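11/13/24

**Lirport shop says color-coded cloths will cut its laundry. We'll see.**

Skudness, the cleaning supply shop in Lirport, began selling its own line of colored cloths this week, and it's making big claims for them. According to the flyer, a household that gives each color its own job can skip up to 300 paper towels a year. The flyer doesn't say how anyone arrived at that figure, and the shop had no study to show when asked.

The idea is old. Restaurant kitchens and hotels have sorted cloths by color for ages, and it makes sense where a dozen people share one sink. Whether it makes sense in a two-bedroom apartment is another matter. Most of us own a heap of rags and grab the top one.

Skudness also wants buyers to fold every cloth flat and keep it in a clear bin, so the colors can be told apart at a glance. The bin is sold separately, of course. Paracha, the discount store a few blocks away, has plain white cloths for less and makes no promises about them.
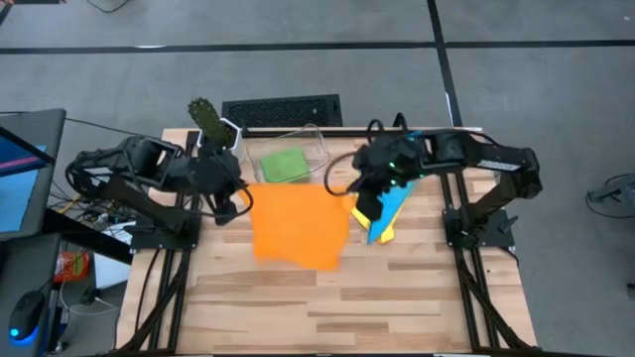

The folding is where the plan looks weakest. A cloth that is going to mop up coffee ten minutes later doesn't need square corners, and a color code only works as long as everyone in the house remembers it. Orange for counters, or was that green?

Skudness says it ordered 400 sets and will decide in March whether to order more. Unused sets can be returned with a receipt.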